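The Dirnum rack is the part of the kit people grumble about and then end up loving, so please give this section a proper read before you start. By now you should have the frame out of its wrapping, the rods checked against the parts sheet and the four rubber feet pushed home. If any of that is still to do, go back to section 3.

## 4. Setting up the wrapping corner

A wrapping corner is a small patch of table where parcels get closed, taped and labelled. It has three things on it all the time: a cloth, the rack and an open box. Everything else comes and goes. You can set one up at the end of a kitchen table, and it packs away onto a single shelf when you want your dinner.

### 4.1 What you need

- the Dirnum rack, assembled
- the black cloth (folded flat at the bottom of the kit)
- one shallow cardboard box, or any box you have with the sides cut down
- tape, at least two rolls
- scissors, a marker pen and your labels
- a table with a clear space at least 100 cm wide and 80 cm deep

The rack started life as a dish rack, and we've kept it that way on purpose! The slots that hold plates upright are brilliant for flat mailers, sheets of card and half-used pads of labels, and if you ever give up posting parcels you can put it next to the sink.

### 4.2 Laying the cloth

1. Wipe the table and let it dry.
2. Shake the cloth out away from the table. New ones shed a bit of fluff the first time.
3. Lay it with the hemmed edge towards you and let the spare hang over the back.
4. Smooth it once with the flat of your hand, from the middle outwards.

Don't fuss over creases. A rumpled cloth grips better than a tight one, and small things like paper clips and the torn-off ends of tape show up wonderfully against the black.

**Note:** If your table is glass or has a very shiny finish, put a thin rubber mat (the sort sold for drawers) under the cloth. Without one, the whole lot can creep forward as you work.

### 4.3 Placing the rack and the box

1. Stand the rack in the centre of the cloth, long side facing you.
2. Press down on each corner in turn. If it rocks, a foot is loose or there's a fold of cloth caught under it.
3. Put the open box directly to the right of the rack so that the two are side by side. Left-handers, swap them over.
4. Lay one roll of tape flat across the rods, near the middle of the rack. This is your working roll.
5. Put a second roll in the box. This is your spare. 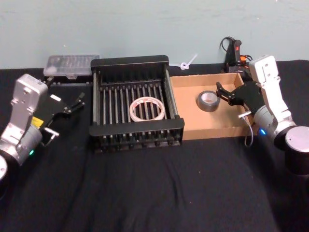
*Fig. 4. Rack in the centre of the cloth, box to its right, a roll of tape in each.*

Keep the working roll lying flat. Stood on its edge, it will find a gap between the rods sooner or later, and fishing it out from underneath with a parcel half closed is nobody's favourite job. Flat, it stays where you put it and you can pick it up by the hollow middle with one finger, which is a lovely quick movement once you have it.

The box does more work than you'd think. During a session it takes the spare tape, the scissors and whatever is waiting to be wrapped next. Low sides are best. We tried deep boxes early on, and Ayane Minami, who wrote the first version of this guide, lost a pair of scissors in one for most of June.

**Caution:** Scissors go in the box with the points facing away from you. Never stand them upright in the rack.

### 4.4 Starting a new roll

1. Find the end by running a thumbnail slowly round the outside. Turn the roll the other way if you miss it.
2. Lift the whole width of the end before you pull. If you lift one corner only, it will split.
3. Pull off the first turn and throw it away. It's often dusty.
4. Fold the new end under by a finger's width to make a tab.
5. Lay the roll back on the rods with the tab facing you.

Make the tab every single time you put the roll down. It feels slow for the first few parcels and then you stop noticing you do it.

White tape is the easiest to write on, and we like it for anything with a plain brown wrapper. Printed tape is fine too, but keep your labels clear of the printing so that the address can be read. Declan Inskip, our most demanding tester, uses white for outgoing parcels and brown for anything going into the loft, and can tell the two piles apart from the doorway.

### 4.5 Taping a parcel

1. Move the box back a hand's width if you need more room. Leave the rack alone.
2. Set the parcel down in front of the rack with the seam running left to right.
3. Hold the flaps closed with your weaker hand.
4. Start the tape a few fingers' width down the side, bring it up and over the edge, along the seam and down the other side.
5. Rub it down firmly, paying most attention to the edges.
6. Cut, fold the tab, put the roll back.

For heavy parcels, add a strip across each end of the seam so you have an H shape. Books always count as heavy!

**Note:** Tape doesn't hold well on cold card. If your boxes live in a garage or a shed, bring them indoors the evening before.

### 4.6 Using the slots

Load the slots from the back towards the front, tallest things first. A layout that suits most people:

| Part of the rack | What goes there |
|---|---|
| Back slots | Large flat mailers, sheets of stiff card |
| Middle | Working roll, lying flat |
| Front slots | Labels, customs forms, thank-you cards |

Keep the front rail clear so you can lift the rack with both hands. If you own the Skutero clip-on tray, it hangs from the left end and is just the right size for a marker pen and a small ball of string. The Nishimura pen pot does not fit this rack, although it will sit happily next to it.

Don't pack the slots tight. You want to be able to draw out one mailer without three more coming along for the ride.

### 4.7 Clearing away

1. Fold the tab on both rolls and put them in the box.
2. Empty the slots. Flat things can go back into the large mailer they came in.
3. Lift the rack straight up, then set it on top of the box if the sides are strong enough, or next to it if not.
4. Gather the cloth by its four corners, carry it to the bin and shake it out.
5. Fold it in half twice and lay it over the rack to keep the dust off.

Wash the cloth at 21 degrees or on the coolest setting your machine has, on its own the first time. Pick off every scrap of tape beforehand, as anything left on will be there for good. The rack only needs a damp cloth and a dry one after. If the rods turn sticky, a drop of washing-up liquid in warm water shifts it.

### 4.8 If something isn't right

**The rack slides when I pull the tape.** Lift the roll off before pulling. The rack is a resting place and was never meant to be a dispenser.

**The box keeps collapsing.** Run a strip of tape round the outside of the walls, just below the top. Replace it when the corners go soft.

**The roll has gone oval.** Something heavy has been stored on it. It will still work, only less smoothly, so use it up first.

**A rod has come loose.** Stop using that slot and see section 7, Harkico spare parts.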